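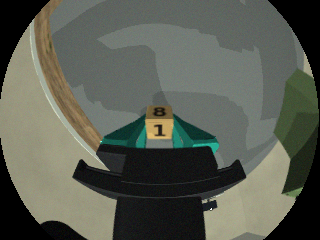 ## Hirkuno-Sim: wrist-view renders for face-up estimation

Hirkuno-Sim is the simulated half of the Hirkuno data. Each episode is a grasp of a numbered wooden cube, rendered from a fisheye camera on the wrist. The task is to predict which numeral is on the top face and which is on the face toward the camera. For the grasp shown, the label is `top: 8, front: 1`.

The camera model is a full circular fisheye. Pixels outside the circle are black and should be masked before any normalization. We do not ship rectified images. Rectifying cost us accuracy on cubes near the rim and gained nothing at the center.

### Contents

| Split | Episodes | Scenes |
|---|---|---|
| train | 59k | Flornside, Triverov |
| val | 2k | Flornside |
| test | 2k | Bragança |

Scene names refer to background sets. Bragança backgrounds never occur in train. Numerals are balanced within each split, front and top separately - the joint distribution is not uniform.

### Fields

- `rgb`: fisheye render, 8-bit
- `mask`: circle mask, same size as `rgb`
- `top`, `front`: integer labels
- `q_cube`: cube orientation in the wrist frame, quaternion, `wxyz`
- `grip`: finger opening, normalized to 0-1
- `seed`: scene seed

`q_cube` in v1 was written as `xyzw`. Loaders older than the December release will read v2 files without an error and return wrong rotations.

### Baseline

A small convolutional encoder with two classification heads, trained on `rgb` and `mask` only. Top-face error on val is lower than on test by almost 6 points. Most of the gap comes from steep viewing angles, where the top numeral is compressed. Adding `q_cube` as an auxiliary target closes part of it. Adding `grip` does not help.

We also tried a two-stage version that crops the cube first. It does better on val and worse on test, and is left in `configs/old/` for reference.

### Known issues

- 6 and 9 are not underlined. Labels for these faces are correct, but the image alone can be ambiguous. Report results with and without them.
- Finger color is fixed in train. Models pick up on it. Use the `recolor` flag if you plan to transfer to hardware.
- Contact is solved at a coarse time step, so the cube can sink slightly into the finger pads.
- Seeds are unique within a split, not across splits.

### Usage

```
python -m hirkuno.load --split val --mask --recolor
python -m hirkuno.eval --ckpt base.pt --split test
```

`eval` prints error per face and per numeral. Pass `--skip-69` to drop the ambiguous faces.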